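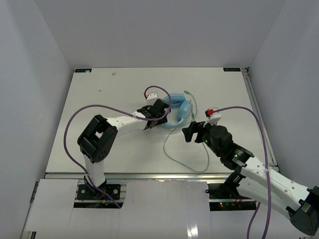
Figure 3. The two-arm cell with the headphones task laid out. Both grippers are near the light blue headphones; the thin green cable lies loose on the white tabletop.

4.2 Cable handling with two arms

The headphones task was the one we most wanted to get right, and it taught us more than any other task in the study. A headband and earcups hold their shape well enough for one gripper to get a decent hold on them. The cable has no such manners. It slides under things, curls back on itself and ends up in a different place every time the headphones are moved, so a policy that has learned one layout has learned very little. We collected 400 demonstrations at the Torkdale lab, all by teleoperation, and let the cable fall where it liked at the start of each one.

Our method (Gollach, described in Section 3) splits control between a holding arm and a following arm. The holding arm keeps the cable still at one point while the following arm moves along it toward the plug. What excited us is that the roles aren't fixed! The policy picks them again every time a grip is lost, and in the learned behavior we saw trades between left and right that none of our operators had used on purpose.

Wrist views matter a great deal for this. From the fixed camera a thin cable can pass under an arm and be lost to the policy at the very moment it is needed – a problem also noted in the earlier Quartey system, which relied on a single overhead view.

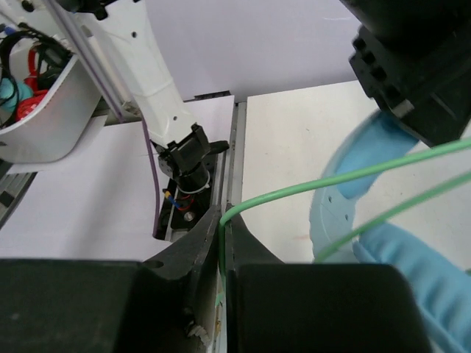

With the wrist streams added, the policy can check whether a strand is really between the fingers before it starts to pull. We label this state by hand in a small part of the data and train a light grip classifier on it, sharing the image encoder with the main policy. Selorm Darko suggested feeding the classifier output back in as an extra input, and that small change did more for us than two full rounds of tuning the action head.

We ran 100 evaluation trials per variant, resetting the cable by hand between trials. The full method was clearly ahead of both the fixed-camera baseline and the version with fixed roles, and the gap grew on layouts where the cable crossed under an arm. Most of the remaining failures came from picking up two strands at once when they ran side by side. The classifier sees a good grip, which in a sense it is, and the following arm then drags the whole loop along. We tried a slower approach speed and it helped a little. A better fix probably needs some memory of how the cable was lying before the fingers closed, and we return to this in Section 5 with the Prirnmont data.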